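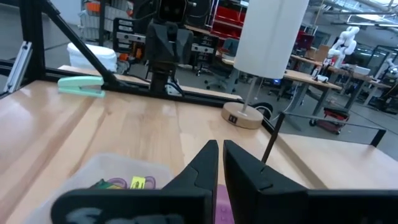
A toy brick between the fingers of a gripper at Grindel's workshop in Clesau.

The fault that stopped the Kivi cell in January left no mark on anything. One arm closed on a box, reported a good grip and kept reporting it after the box had slipped out. Its partner waited for a handover that could not happen, then pushed forward anyway. The two wrists met at low speed. Otis Wojcik hit the stop button 2 seconds later.

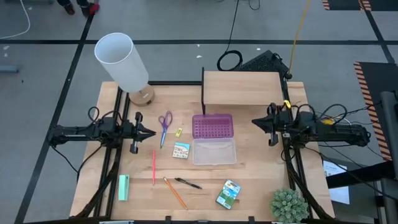
Wojcik, who runs testing at Grindel, went back through 917 logged grasps and found the same false report in 40 of them. The motor current looked right every time. A finger pressing on its own end stop draws much the same current as one pressing on cardboard, and the software, a package called Plarker, checked nothing else.
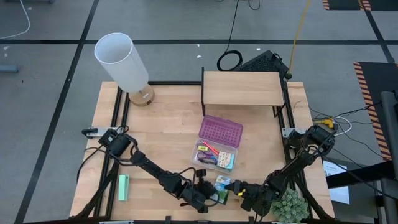
The fix took a week. Plarker now compares finger width with the expected size of the object and halts both arms if the numbers disagree. Small, light items are the hardest to get right. With a packet between two grippers, as in the desk-tidying task, a few millimeters can decide the reading. Wojcik wants 200 clean handovers in a row before he raises the speed limit again.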